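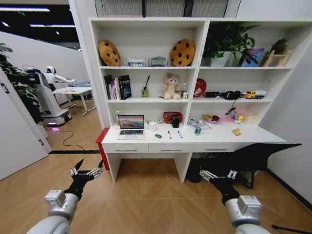
Evening Library Assistant (part-time)

Home | Vacancies | Reading rooms | Contact
Search this site Go

Tusorley Community Library invites applications for the post of Evening Library Assistant, starting in November. The library holds 3872 items for loan and serves 394 registered members. The successful candidate will issue and receive loans, return stock to the shelves, answer enquiries at the desk and close the building at 8.30 pm.
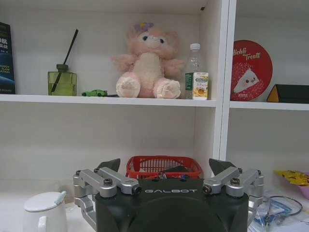 Requirements

Applicants should have a good standard of written English and some experience of dealing with the public. Knowledge of the Merkov catalogue system is desirable; training will be given. The post involves lifting and the use of steps.

Staff are expected to keep shelves and work surfaces in good order during each shift.

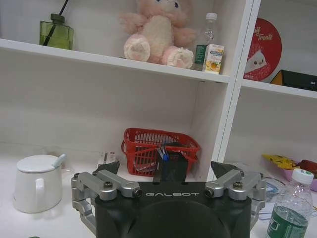

They also prepare reserved items for collection the following morning. Applications, with the names of two referees, should be addressed to Mirjam Grabner, Head of Lending, quoting reference 148. Interviews will be held at the Wama Road branch.

Recent vacancies
Children's Reading Officer
Local History Cataloguer
Saturday Assistant, Wama Road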